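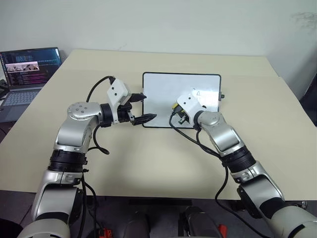
Small whiteboard on the large beige table.

Ticket: TPMS warning returns after winter/summer wheel changeover
Site: Ploltstead service department
Opened by: Digby Paewai, service desk
Assigned to: Vilja Pesonen, diagnostics
Vehicle: Flastia Sanna, all-wheel drive, 17-inch alloys
Priority: Normal
Status: Closed

Reported fault

Customer's summer wheels were refitted at this location. Tire pressure warning lamp flashes for a little over a minute at start-up, then stays on solid. Message centre shows dashes at the left rear position and valid readings at the other three. Cold pressures were set to the door placard with the shop gauge before release. Customer drove home to Namport on the highway, and the lamp did not clear.

Customer also asks whether the car is safe to drive. Advised that pressures should be checked by hand every week until the fault is resolved, and that the system will not warn of a slow leak at the left rear in its current state.

Initial notes (Paewai)

Flash followed by solid lamp is a system fault, not a low pressure alert. A low tire gives a solid lamp from key-on with no flash. Re-checked all four corners with the car cold. No deviation from placard. No visible damage to valve stems. Caps present on all four.

Ran the relearn from the settings menu. Lamp went out, came back on the next drive cycle. Ran it a second time with the same result. Passing to diagnostics.

Diagnostics, first visit (Pesonen)

Connected scan tool. One current code for no signal, left rear. One history code for the same position, stored in February with the winter set on the car. History code had not been cleared at changeover, so I can't say from the module alone whether it is related.

Triggered each sensor at the wheel with the handheld activation tool:

Left front: responds, ID matches module, battery OK
Right front: responds, ID matches module, battery OK
Right rear: responds, ID matches module, battery OK
Left rear: responds on the third attempt, ID does not match module, battery OK

The left rear sensor is alive and transmitting. The module is listening for a different ID. Compared the stored left rear ID against the work order for the winter set. It is the ID of the left rear winter sensor. Three of the four IDs were updated at changeover and the fourth was not.

Action: wrote the left rear ID to the module by hand through the scan tool. Cleared all codes. Ignition off, driver's door opened and closed, waited for the module to sleep. Restarted. No flash, no lamp. Road test on the ring road, all four positions reading. Returned to customer.

Ticket set to Monitor.

Reopened (Paewai)

Customer called back. Lamp flashing again, dashes at left rear. Happened at highway speed, no impact, no change in handling. Car booked in again.

Diagnostics, second visit (Pesonen)

Same code, current. Module ID and sensor ID now agree, so the write held. Activated left rear at the wheel: no response on the first 6 attempts, then a valid reading. Rotated the wheel a quarter turn and tried again, response on the first attempt. Rotated back, no response.

Swapped left rear with right rear as a test and rewrote positions. Fault followed the wheel to the right rear. This rules out the receiver, its wiring and interference from anything plugged into the rear power outlet. (There was a dash camera charger in there. Unplugged it for the test, no change.)

Dismounted the tire. Sensor body was not seated against the rim. The stem nut had been tightened with the sensor tilted, leaving the body angled toward the tire cavity. There was a crack in the housing next to the stem boss. Grommet compressed on one side only. No tire damage on the inner liner, bead is fine.

Sensor is not reusable. Do not attempt to reseat a cracked housing, even if it is still transmitting.

Parts used:
Sensor, OE type, correct frequency for this model year
Service kit (grommet, washer, nut, valve core, cap)

Procedure followed:
1. Rim hole cleaned, no corrosion found.
2. New sensor fitted and held flat against the rim while the nut was run up by hand.
3. Nut torqued with the click wrench to the figure in the workshop manual. Impact driver not used.
4. Tire mounted with the mount head starting clear of the sensor.
5. Wheel rebalanced. The old weights were removed first.
6. Inflated to placard, stem checked with soap solution. No leak.
7. New ID written, positions restored, codes cleared.
8. Wheel nuts torqued in star pattern with the car on the ground.

Road test repeated at highway speed. All four positions reading throughout. Scan after the test shows no current or history codes.

Root cause

Two separate faults at the same corner. The missed ID at changeover masked the badly seated sensor. The menu relearn on this model resets the pressure reference only. It does not pick up new sensor IDs, whatever the wording on the screen suggests.

Changes to changeover checklist

Activate all four sensors before the wheels go on and write the IDs on the work order. Compare against the module after programming, line by line. Print the scan report and staple it to the order. Clear history codes before release. If any sensor needs more than one activation attempt, try it at two wheel positions and note the result.

Follow-up

Customer contacted June 13, 2020. No lamp, no dashes. No charge for second visit. Nut retorque done at the Namport drop-in bay. Winter set is in storage here, and the left rear winter sensor is to be checked before it goes back on because of the February code. Note added to the storage tag.

Closed by: V. Pesonen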